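How the Drurkthorpe Lantern Parade Keeps Time

10 July 2022

The Drurkthorpe lantern parade covers 1571 meters, from the rail yard to the harbor steps, and is scheduled to the minute. Last September it drew 2000 walkers in 17 sections. Each section has its own band, and each band sets its own tempo, so spacing is the main technical problem.

The parade was started by families from Wivach who came to work in the canneries. In Wivach the lanterns were carried in single file along a sea wall. Drurkthorpe's streets are wider, and the file became four abreast within a few years. The older songs were slowed to match.

Section leaders now work from a printed sheet. It lists the start time, the turn at Quansah Street and the longest stop allowed there. Bands may play at the turn but may not repeat a verse.

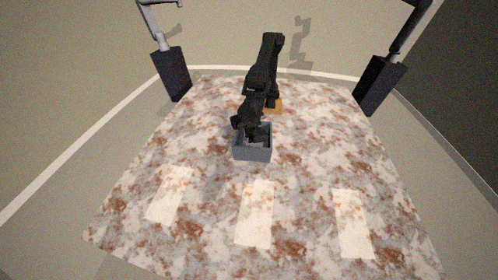

Lantern frames are split cane, covered in waxed paper and sized to pass under the Prositz footbridge. Workshops made 577 of them last year. Frames are kept for three seasons, then burned on the beach the morning after the parade. Paper is replaced every year. Registration for new sections closes two weeks before the route is posted.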